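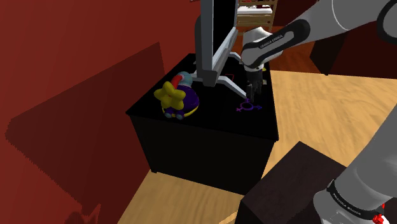 Page last changed: Monday, 16:20, by Nuno Baptista

Teaching a simulated arm to pick up a flat object
Project report, group Kouris
Graça Meireles, Nuno Baptista, Till Meinecke
Supervisor: Valter Valente

1. What we set out to do
Our task was to record demonstrations of a pick task by remote control and use them to train a policy. All the work was done in simulation with a Franka arm and its two-finger gripper. The target is the purple symbol on the black table. We chose it because it is thin and lies flat, and the fingers have to come down almost vertically to get hold of it. The monitor, the plush toy and the other things on the table are distractors and are never supposed to be touched.

2. Controlling the arm
The operator moves the gripper with a hand controller and closes the fingers with the trigger. We first tried keyboard control in November, but it was slow and the motions came out in straight steps. The controller gave smoother paths. Commands go through Vesimeo, the small program Till wrote last term, which also saves the joint angles and both camera views.

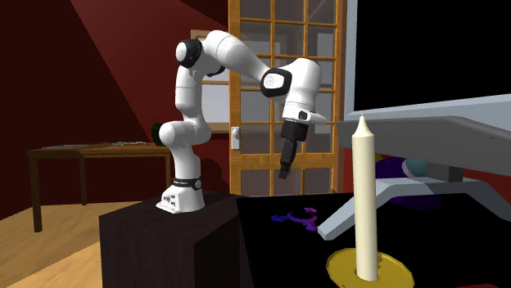
Fig. 2. Gripper over the table, side view with the monitor stand and candle.

3. Recording
Graça and Nuno did all the recording. We planned 700 demonstrations and kept 677. The rest were thrown out when the gripper hit the monitor stand or the operator paused for too long. Each demonstration has up to 300 steps. Depth was the hardest thing to judge on a flat screen, so we kept the side view open in a second window. Operators still tended to stop too high and then correct downward, and the trained policy copied this.

4. Problems
The first training run failed because gripper commands were saved one step late. Till fixed the log files with a script and we did not have to record again. The black tabletop also gave us trouble, as the dark fingers are hard to see against it in the view from above.

5. Still open
We have not tested the policy with the symbol moved behind the candle. Sérgio Carrilho will take over the files for his own project next term.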